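第4章　示范数据的采集

本章学习目标
理解手持夹爪采集与遥操作采集的差别
能够为一项双手操作任务写出采集规程
掌握片段的切分、标注与剔除方法
认识数据分布对模仿学习结果的影响

4.1　从一段示范说起

前三章讨论了模仿学习的基本形式：给定一组由观测和动作构成的序列，训练一个策略，使它在相近的观测下给出相近的动作。公式里的数据集用一个字母就写完了，实际工作中它却要占去项目的大部分时间。本章讨论这个字母背后的工作。

数据从哪里来，常见的做法有两种。一种是遥操作，人通过主手或手柄控制机械臂，记录机械臂的关节角和相机图像。另一种是手持采集，人直接握住夹爪完成任务，记录夹爪的位姿、开合程度和图像，训练时再把这些量换算成机械臂的动作。手持采集不占用机械臂，换场地也方便，代价是人手能到达的姿态机械臂未必能到达，需要在后处理中逐段检查。

本章以Asell数据集为线索。它由Ustivard实验室采集，任务是双手处理软质物品和细杆结构的物品，共8个子任务，每个子任务由2名操作员轮流完成。

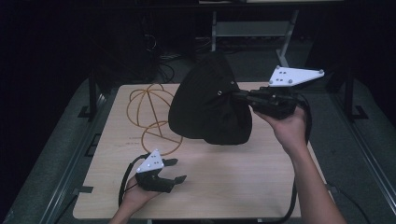 一位试用过本章初稿的读者来信问，既然手持采集又快又省，为什么还要花篇幅讲遥操作，直接多采几倍的手持数据不就够了？这个问题在课堂上也常有人提出。数量确实重要，但两种数据的误差来源不同。手持数据的误差主要在位姿估计和运动学可达性上，遥操作数据的误差主要在延迟和操作员的手感上。只用其中一种，策略会把这一种误差也一并学进去。4.5节将给出混合使用的方法，这里先记住结论的适用范围：任务越依赖接触力，少量遥操作数据的作用越明显。

4.2　片段与规程

一次从开始到结束的示范称为一个片段。片段的起点和终点必须事先写在规程里，不能由操作员临时决定。以抓取布袋为例，规程应当写明：

起点：双手夹爪张开，均处于台面上方，布袋尚未被接触。
终点：布袋放回台面，夹爪完全张开并离开布袋。
中止条件：物品滑落到台面以外，或任一夹爪的定位信号中断。

中止的片段不要删除，应单独存放并注明原因。Asell的第一轮采集得到100个片段，检查后保留54个，其余大多因为起点不一致而被剔除，操作本身并没有问题。第二轮采集只改了规程中关于起点的一句话，没有更换设备。

软质物品的初始状态很难复现。布袋每次放下后的褶皱都不同，这对训练是有利的，前提是各种状态都出现过足够多次。如果操作员习惯把袋子整理平整再开始，策略就只见过平整的袋子。规程中应当规定如何打乱初始状态，例如提起后松开，不作整理。细杆结构的物品情况相反，形状不变，变化的是朝向，规程中应列出需要覆盖的朝向，并由记录员按表核对。
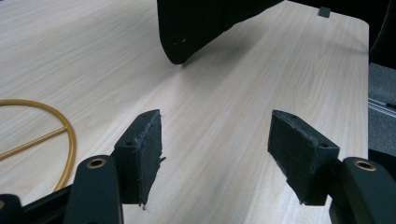
朝向的记录不要求精确到度，分成若干区间即可，但区间的划分要在采集前确定，中途修改会使前后两批数据无法直接合并。Žukauskas表格是一种简单的记录方式：行为物品朝向，列为起始手（左手或右手），每完成一个片段就在对应格内画一笔。采集到一半时看一眼表格，空着的格子就是下一步要补的内容。

4.3　时间同步

双手任务至少涉及两路位姿、两路开合量和若干路图像，各路的采样频率往往不同。对齐时以图像时间戳为基准，对位姿作插值，对开合量取最近值。开合量不宜作线性插值，夹爪闭合的瞬间变化很快，插值会产生实际没有发生过的中间状态。

检查同步最简便的办法，是在每个片段开头让两只夹爪同时快速开合一次，再比较图像中的闭合时刻与开合量曲线的下降沿。若偏差超过一个图像周期，该片段应重新对齐后再使用。随书附带的Ranside工具可以画出这两条曲线，使用方法见本章末的实验部分。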